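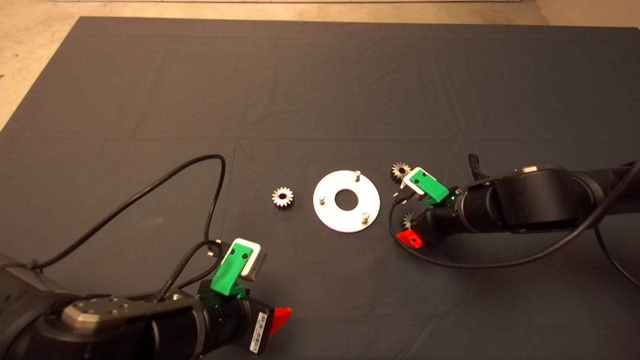

August, dye room, started 7:40 a.m.

Third go at the charcoal for the Kosto curtains. The last two came out wrong in different directions, brown the first time and a flat blue-gray the second, so I'm writing this one up properly.

Cloth is the heavy cotton from Tazi, the new bolt. It feels stiffer than the old one and has more size in it. I scoured test pieces from both bolts yesterday with soda ash and a little detergent, one hour at a low simmer. The water from the new bolt was the color of weak tea and had a scum on it. The old bolt hardly colored the water. I scoured the new pieces again and the second water was much clearer, though still not clean. I think this is most of what went wrong last time. We scoured once because that had always been enough.

Drop test after the second scour: water goes straight in everywhere except near the selvage, where it sits for a moment first. Cut the selvage off the test pieces. On the full lengths it will be in the hem anyway.

Tannin bath. Oak gall extract from the Saltel order. Weighed 400 g of dry cloth and used 4 percent extract on weight of cloth, so 16 g. Dissolved it in hot water in the small jug first, strained through muslin, then added to the pot. There was grit in the muslin. The tub from the spring order had none, so either the grade has changed or we got the bottom of somebody's barrel. Iolo Owen is going to write to Saltel and ask. Please don't open the second tub until we hear back.

Cloth in at 8:55, warm, heat off, turned every ten minutes for the first hour and then left alone. Out just after 11. Squeezed by hand, no rinse. Color at this point a pale yellow-tan, even on both sides apart from a lighter streak on piece C where it had been folded over on itself. I left C in the run to see if the streak would carry through the iron.

Iron bath. Ferrous sulfate, 2 percent on weight of cloth, 8 g. I had been using more. The old card on the wall says 5 percent and I've now crossed that out, with a note pointing here. Two reasons: the handle of the cloth was going harsh, and Iolo found that the sample from last winter had started to go weak along the creases. Iron does that to cotton if there is too much of it or if it isn't washed out well.

Lukewarm water, iron fully dissolved, cloth wetted out again before it went in. It turned gray in seconds, as usual. Kept it moving the whole time with the two long sticks. Ten minutes by the clock, then out into the air on the rail.

First look: a cool mid gray, a bit purple when wet. Streak on C still there and darker around its edges than before, so it does not even out in the iron. If a piece comes out of the tannin streaked, put it back in the tannin.

Second pass. Rinsed, back in the same tannin bath for 40 minutes, then back in the iron for five. This is the step I skipped on the blue-gray batch. It went a good deal deeper and lost the purple. Held a damp corner against the Kosto swatch by the north window and it was close, maybe slightly lighter.

Washing. Rinsed in the sink until the water ran clear, which took longer than I had planned for, then a neutral soap wash in the Zoker on the short warm cycle with no spin. The Zoker is still leaving a tide mark if the cloth stays in it after the drain. Take things out as soon as it stops. I've cleaned the filter again but I think it's the pump.

pH strip on the last rinse read neutral. It was slightly acid on the batch from last month, when I stopped rinsing early to catch the bus.

Results, dry, 4:15 p.m.

Piece A (old bolt, one scour): good charcoal, even, soft. Matches the swatch.

Piece B (new bolt, two scours): good charcoal, very slightly warmer than A. I would pass it. Iolo can see a difference in daylight and can't under the lamps.

Piece C (new bolt, two scours, streaked in tannin): same color as B apart from the streak. Kept for the sample book.

Piece D (new bolt, one scour): brownish and patchy, same fault as the first batch. So it was the scour.

Rub test with a white cotton scrap, dry and damp. A and B leave nothing dry and a faint gray mark damp. D marks the scrap badly both ways. Half of each piece is now taped in the south window with a card over one end. Leave them up for the rest of the month, please, and don't move the cards.

For the full run

Do not mix bolts in one window. Kosto have ordered in pairs and each pair can come out of one bolt if we cut carefully. The old bolt will do the small landing pair and nothing bigger.

Total dry weight for the rest of the job is 3,000 g, done in two lots because the big pot won't turn that much cloth freely. That means 60 g of extract for each lot and 30 g of iron. Weigh each length again after scouring and drying, as the new cloth loses weight when the size comes out and the numbers above are from before.

Finished drop is 189 cm. Piece B shrank a little in length and hardly at all in width. I'd like to measure it again after a second wash before anyone cuts.

Still to do: new muslin, more pH strips, pump on the Zoker. The iron pot needs its own lid, marked, as somebody has been using the plain one on the weld bath and the last yellow came out olive.

Used iron bath is in the lidded bucket under the bench. Tannin bath kept, in the cold corner, label on it. It should do for the lining samples if they get done in the next few days.

Finished 5:30.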